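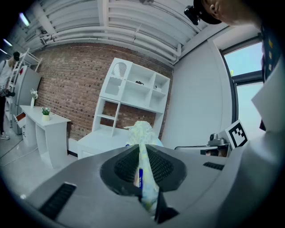 In Praise of the Slow Desk

Saturday, March 10, 2018
Reading time: 4 min
Print | E-mail

My grandmother paid her bills sitting down. I know that sounds like nothing much, but I have been thinking about it all winter, ever since I caught myself paying the gas bill while standing in line at the pharmacy in Disdale, one thumb going, a bag of cough drops tucked under my arm. I paid it twice, as I found out in February. The company was very nice about it, and the refund took only 12 days, but it set me wondering what had become of the desk.

I don't mean the office desk, which is alive and well and giving people sore necks everywhere. I mean the household desk, the one that used to stand in a corner of the dining room or at the end of the upstairs hall, where the stamps were kept and the good scissors and the address book with half its entries crossed out and written over. When I was growing up on Cartwright Street, nearly every family we knew had one. Ours had a lid that stuck in July. You went to it to do a certain kind of work, and when the work was finished you got up and left it there, and it stayed put until you came back (I miss that part more than I can say!).

Now the work follows us around. I answer the school about the field trip while the pasta boils. I renew the car registration in bed. I have typed condolences, heaven forgive me, in a parking lot with the engine running. Each of these things got done, and got done quickly, and I couldn't tell you a word of what I wrote in any of them. My sister says I am being sentimental and that the old desk was mostly a place where our father sat and sighed. She has a point. He did sigh. But he sighed on Sunday evenings between supper and the news, and the rest of the week belonged to him.

So at the start of the year I decided to have a desk again. I looked at a few in the secondhand shop by the bus depot and even spent an evening with the Kernero catalog, which has 14 of them and makes them all look as though they were meant for somebody tidier than me. What I had in mind was plain: a flat top, a few drawers, a bit of shelf overhead, and no room for a television.

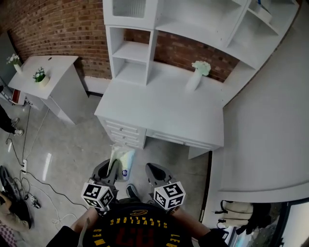 White desk and hutch against brick, with flowers in a tall vase.

I have had mine for several weeks now and I would like to report that I am a changed woman, but it's been more up and down than that. The first week I sat there every evening after supper and felt wonderful. The second week I piled the laundry on it. By the third I had worked out that every evening was far too ambitious, and I settled on Tuesdays and on one other night, whichever one turns up. I put the phone in the kitchen. I give myself 20 minutes and usually stay longer, because there is always a letter I have been meaning to write, and once the bills are out of the way I find I rather want to write it.

I know very well that a desk costs money and takes up floor, and that plenty of people live in rooms where there's no corner to spare. A tray will do, or one end of the kitchen table with the fruit bowl pushed back. A friend of mine in Zavau keeps everything in a biscuit tin and carries it out to the porch, and her affairs are in much better order than mine. The furniture matters less to me than the sitting down, and the getting up again afterward with the feeling that the thing has been attended to.

And I do understand the appeal of doing it all in line at the pharmacy. There are only so many hours, and people with small children or two jobs will grab them where they can, and I wouldn't scold a single one of them. I only think we gave the old way up without really noticing, those of us who could have kept it, and we might like to have a little of it back.

The gas bill came again on Thursday. It's in the top drawer, under the stamps, and it can wait there until Tuesday.

Print | E-mail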